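Print this page
E-mail this page

Chapter 4

Second-hand Equipment: Valuation, Repair and Disposal

4.1 Scope of the chapter

Office equipment loses value faster than almost any other asset a small organisation owns. Chapter 3 dealt with purchase and with the keeping of an asset register. The present chapter deals with the years after purchase: how a used item is valued, when it is worth repairing, and what must be recorded when it leaves the premises. Desktop computers are used throughout, as they are common and their parts can be priced separately. The same methods apply to printers, telephones and projectors.

4.2 Book value and parts value

Book value is the purchase price less the depreciation charged to date. It is an accounting figure and takes no notice of the market. Parts value is the sum of the prices that the separate parts would fetch, less the cost of labour in removing and testing them. The two figures seldom agree. A tower with a book value of nil may still hold a graphics card, a processor or memory for which there is steady demand.

An inspection with the side panel off is needed before any parts value is entered. The processor socket should be checked first, for a machine is often listed as complete when the processor has already been taken out. The card slots and the memory follow.
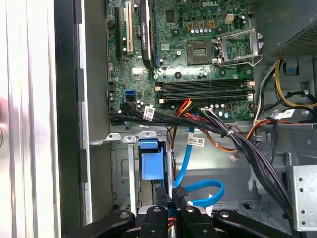

4.3 The repair limit

The repair limit is the highest sum that should be spent on returning an item to use. In this book it is set at 50 per cent of the price of a comparable used item, including delivery. Labour is charged at the full hourly rate even where the work is done by existing staff. Omitting it is the most frequent error in repair estimates and makes almost every repair look worthwhile.

The limit is applied to the item's whole repair history over the past 18 months. Two small repairs may together exceed it where neither does so alone.

4.4 The Henuswood case

The accounts used in this chapter are those of Henuswood, a training centre in Breltuddale. Its towers were bought from Grellar under a single order and reached nil book value in the same November. The centre then had to choose between selling the lot whole to a dealer, Berchtold, and stripping each machine for parts. Whole sale gave a lower price but a single invoice. Stripping gave a higher gross figure, from which bench time, testing, packing and returns had to be deducted. 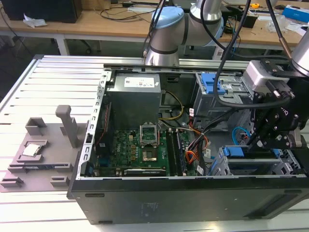 Berchtold replied to the centre's first enquiry that a tower without its processor would be priced as scrap metal, whatever else remained inside, and that mixed lots would be priced at the level of the poorest machine. The centre therefore sorted its stock into complete and incomplete units before asking for a second quotation. The effect of sorting on the final price is worked through in section 4.6.

4.5 Terms used

Residual value: the sum expected on disposal, estimated at the time of purchase.

Net parts value: parts value after labour, testing and packing.

Write-off: removal of an item from the register at nil value. A written-off item may still be on the premises and must be listed separately until it is collected.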